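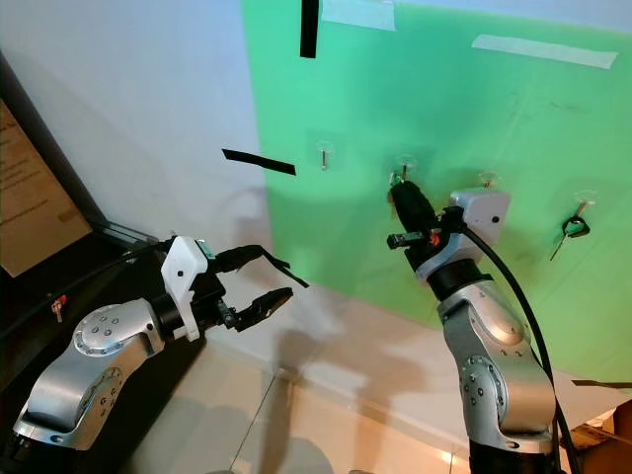
Do the keys need to go back on the same hook every time?
Only if you want to find them again. In this collection the hook is part of the record, so a key hung one place over counts as a different key board.

Briltemon Key Boards
README, second edition

What this is

Briltemon is a collection of pictures and notes on one small household chore: hanging keys on hooks and taking them off again. There are 1,148 entries. Each has a picture, a line of text saying what the person writing it thought the task was, and a short record of the board. The first edition had fewer entries and more opinions. Most of the opinions have been moved to the notes file, where they can be ignored in bulk.

Why keys

Everyone has a spot where the keys live, and the keys are seldom there. We wanted a task that is easy to state, dull to watch and harder than it sounds. A key ring has to meet a peg not much thinner than the hole it goes through, on a surface that stands upright and offers no help. Drop it and it lands behind something.

We looked at coat hooks first. Coats are too forgiving. You can throw a coat at a hook and be right often enough to get smug.

Files

boards.csv: one row per board, with color, hook type and height off the floor
entries.csv: one row per entry, with board, hook position and task line
notes.txt: everything that did not fit in a column
pictures: a folder of pictures, named by entry number

Fields in entries.csv

entry: a number. Gaps are entries we threw out. They are not coming back.
board: matches the first column of boards.csv.
hook: position counted from the left as you face the board. An earlier draft counted from the door, which worked fine until there was a board with a door on either side.
key: a short plain description, such as "black head" or "brass, long". Please don't look for a system.
task: "hang", "take" or "unclear". Of the entries, 707 are marked "hang". A key touching a hook looks much the same in both directions, so the label comes from the written instruction and never from the picture alone. Where there was no instruction, we wrote "unclear" and moved on with our lives.

About the hooks

Stick-on hooks are the favorite, mainly for what they do to paint, which is less than a drill does. Clear ones disappear nicely against a colored board. They also disappear for anyone trying to use them in bad light. Wipe the board before sticking anything to it, press hard, and leave it overnight. Hervé Gaillard skipped the overnight part on the Dretance board and spent a Sunday on his knees beside a radiator. His account is in notes.txt and has been shortened for language.

A screwed-in cup hook is stronger and holds a ring more securely, but it takes a second motion to get the ring off. The hook type column matters more than you would guess if you are comparing boards.

Known problems

Up to 20 entries have the hook counted from the wrong side. We know of some of them. The rest are left as an exercise in humility, ours.

The Flandolex boards use "green" for two colors that the rest of us would call green and gray.

Rings with more than one key are listed under whichever key was facing out. If you need the others, they are in the notes, sometimes.

Height was measured to the hook on most boards and to the top edge of the board on the Karabulut ones. The unit is centimeters in both cases, a small victory.

Changes since the first edition

Added the "unclear" value. Removed a column called "neatness" after a long argument about what it meant. Renamed "peg" to "hook" everywhere except 2 places in the notes, where it is a clothespin.

Corrections

Send the entry number and what you think it should say. Corrections to the hook column are checked first, usually in December, when the board file gets rebuilt.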